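Budgeting for an arm at the sink: what am I leaving out?
Forum > Equipment > Planning and purchasing
Started by sabina_a

sabina_a
2 June 2019
I have to turn in a spending plan before the end of June for one robot arm in our test kitchen, and I would like people who have bought one to pick it apart. The work is sink work. Placing items on a rack, lifting them off, moving them to the counter, and later on working the faucet. It is a research kitchen, so speed does not matter much. We want it to run most of a working day with one person nearby.

What I have so far: the arm itself, a gripper, a mount, a spare gripper, cables, and two days of installation. The arm would come from Drurnis. The other quote is from Povstead, which is cheaper up front, but their service contract is a separate line and it is not small.

I have no line for training, no line for the counter, and nothing for water protection. Tell me what else.

Sabina Abeysekara

millrace44
What is the mount? You wrote one word for it and in my experience it's the line that grows. We priced ours as a steel plate and four bolts. It ended up as a floor stand because the cabinet under the counter would not take the load.

sabina_a
Floor stand on a locking base. I should have said. The counter people would not sign off on anything bolted to the top.

millrace44
Good. Then budget for leveling the floor, or at least for somebody to check it. Ours was out enough that the arm drifted from its taught positions every time we rolled the base away and back.

tobin_k
I'd go with Povstead and skip the service contract for the first year. You are covered by the warranty anyway. Put the money into grippers. We wear out fingers, we don't wear out arms.

hollis_prep
Disagree with tobin_k. A warranty covers parts. It does not cover the week you wait for a person to come out and tell you which part. If Sabina has a deadline on the research side, the contract is cheap.

tobin_k
We waited one time and it was a bad connector we could have found ourselves. I'm not against contracts, I'm against buying one before you know what breaks.

hollis_prep
And if the price goes up when you add it later? Ours did. Get it in writing that the year-two price is the same.

sabina_a
I'll ask both about that. For the people asking by message what the reach looks like, the arm comes in from the right-hand side, over the rack, with the faucet behind it.

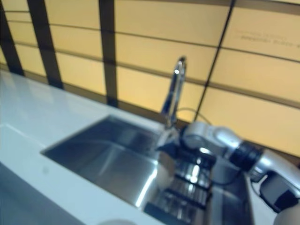 Arm at the right end of the sink, gripper over the back corner near the faucet.

The gooseneck is tall, and it stands right where I would like the arm to pass. One option is to swap the faucet for a low one and put a plumber in the budget. The other is to leave it alone and plan the moves around it. I lean toward leaving it, because working the faucet is part of the project and I want it to be an ordinary one.

dvora_lines
Two things from me.

First, the cable. You have one looping up over the arm. Put cable dressing in the plan as its own line, with sleeves, clips and a half day of somebody's time. A loose loop is fine until the arm turns the long way and the loop finds the faucet.

Second, steel. That basin is going to throw reflections, and so will the faucet. If you're using a camera to find objects, you need to budget for lighting. We bought a better camera when we should have bought a diffuser panel. The diffuser was a small fraction of the price and it fixed most of the bad picks.

sabina_a
The wall behind the sink gives off a warm light as well, and I can't change the wall. How did you mount the diffuser?

dvora_lines
From the ceiling on a rail. If you can't drill the ceiling, a tall stand works, but then it is one more thing on the floor next to your base. Measure the floor before you order anything. People measure the counter and forget that a person has to stand there too.

quietbench
What about splash? Check the rating on the gripper separately from the arm. Vendors will quote you the arm's rating and you'll assume it applies to everything hanging off the end. With Drurnis we had to ask three times. The arm was fine near water and the gripper wasn't, and the sleeve that made it all right was a special order. Put in sleeves, at least 2 per gripper, and treat them as something you reorder.

tobin_k
Sleeves cost you grip feel. We stopped using them.

quietbench
You stopped using them with dry goods, if I remember your old thread. At a sink I would not.

tobin_k
Fair enough. Dry goods and empty jars.

millrace44
Does anyone here still use Herath for sleeves? Their delivery got slow on us.

quietbench
We do. Slow but they fit. Order before you need them.

sabina_a
All right, sleeves are in. Next question is hours. I have to show what the arm will be used for over the first year, and the form wants a number. I put down 207 hours of supervised running. Is that silly?

hollis_prep
It's low if you really mean most of a working day. Or are you only counting the time the arm is moving?

sabina_a
Only recorded sessions. Setup and cleaning are on a different line, 134 hours.

hollis_prep
Then I'd swap them. In the first year you will spend more time setting up than running. I'm serious. Moving the rack back to its spot, checking the base, redoing positions, wiping things down. If whoever reads the form sees setup as the smaller number they may hold you to it.

dvora_lines
I wouldn't swap them. I'd raise the setup number and leave the other alone. If you cut the running hours, the first question you get is why buy an arm at all. You could rent one.

hollis_prep
Maybe she should rent one. Sarwood does it by the month, with installation included. For a project that still doesn't know if the faucet part will work, six months of rent tells you a lot.

sabina_a
I did look at Sarwood. The trouble is that rent comes out of a different pot than equipment, and that pot is nearly empty. Equipment money I can get. It is not a good reason but it is the one I have.

tobin_k
It's how most of us ended up owning things.

millrace44
One more for the list. Fix the rack in place. A dish rack slides, and if it's sitting at the end of the basin with nothing holding it, it will be in a slightly different place after every cleaning. We had a shop cut two brackets. Cheap, but it took them three weeks to get to it, and everything else was waiting.

quietbench
Also buy a second rack of the same model now. They change the rib spacing on those things without telling anybody and then all your placements are off.

sabina_a
That one I would never have thought of. Here is the list as it stands. I'll keep both vendors in until I hear back on the year-two price.

Arm
Gripper, plus one spare
Finger sets for both
Sleeves, 2 per gripper, to be reordered
Floor stand with locking base
Floor check and leveling
Cable sleeves, clips, half a day of labor
Diffuser and ceiling rail
Rack brackets, second rack
Installation, two days
Operator training
Service contract, priced separately for years one and two

I left the plumber out. Spare parts and shipping are inside the vendor quotes.

dvora_lines
Check that shipping covers getting it into the building and up to the room. Ours covered the curb.

hollis_prep
And ask how long the quote is good for. One of ours was up to 44 days and our approval took longer than that, so we had to start over at the new price.

sabina_a
Drurnis didn't put an end date on theirs at all. I'll call them in the morning and get one. I'm raising the setup hours too, and leaving the running hours where they are.

tobin_k
Post the final numbers if you're allowed to. I still think you should wait on the contract.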